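# Review of the Arnamero Desk Kit for pen capping

Group report, second term project
Kieran Mac Suibhne, Doaa Benjelloun, Bahman Alipour
Supervisor: Sherif Kamel

## 1. What we set out to do

The Arnamero Desk Kit is sold by Zonus to schools and colleges as a low-cost way to teach robot handling of small objects. It comes as two arms, a length of mounting rail, the control software and a printed course book. The department already owned one set and wanted to know if a second was worth buying. We were asked to try it on a task that is not in the course book and report back.

We chose fountain pens and their caps. The pens are light and round, they roll, and the cap has to go on straight. The task was to pick up an uncapped pen, pick up a cap and bring the two together.

## 2. Setting up

The course book says assembly takes one lesson. It took us two. The steps for the base and rail are clear, but the wiring diagram for the wrist shows an older connector and we had to write to Zonus for the right one. They replied the same afternoon with a PDF.

Calibration is done from a menu and went well. It has to be repeated each time the arms are unplugged – we forgot this once and lost a morning to it.

## 3. Method

We drove the arms by hand with the supplied controllers, as the kit is meant to be used before any training is done. Doaa and Bahman took turns driving and Kieran kept the log. A trial counted as a success if the pen was capped and put back on the table with no help from us. Dropping a pen ended the trial, and so did pushing a cap out of reach.

Pens and caps were laid out by hand at the start of each trial and we did not try to repeat the same layout.

## 4. Results

We ran 70 trials. Of these, 44 were successes. In 16 of the failed trials the pen turned in the grip while the cap was being pushed on. The remaining failures were mostly dropped pens or caps that had slid away.

Picking up a pen by its upper part was reliable for both drivers. Picking up a cap was slower. The clip catches on the finger if you come in from the wrong side, and we ended up nudging the cap round first.

The wrist camera was more use than we expected. We could see how the pen sat between the fingers, though anything held close to the lens is soft.

## 5. Problems with the kit

- The fingers are hard and have little grip on a smooth barrel. Zonus sells softer pads separately, and we think they should be in the box.
- The software stopped responding 4 times. No settings were lost.
- The course book has no index.

## 6. Recommendation

We would buy a second set, with the softer pads added to the order. The arms did what we asked and the faults we found can be worked around. For a group with no one who has wired anything before, we would suggest that a technician does the wrist connections.

If the work is carried on next year, we would like to see the same trials run with the pads fitted.

Thanks to Doaa Abdel Hamid for the loan of the pens.
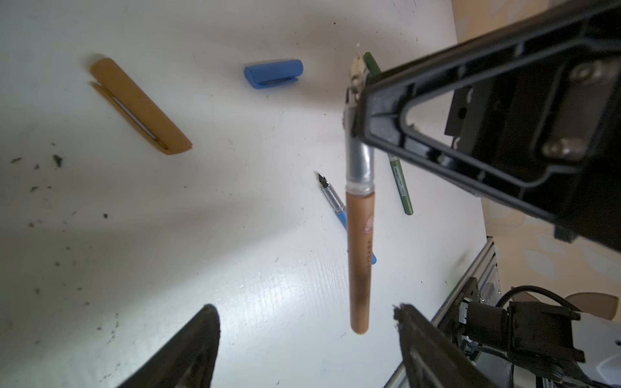 *Figure 1. Brown pen held in the gripper, nib end up, with loose caps and other pens on the table.*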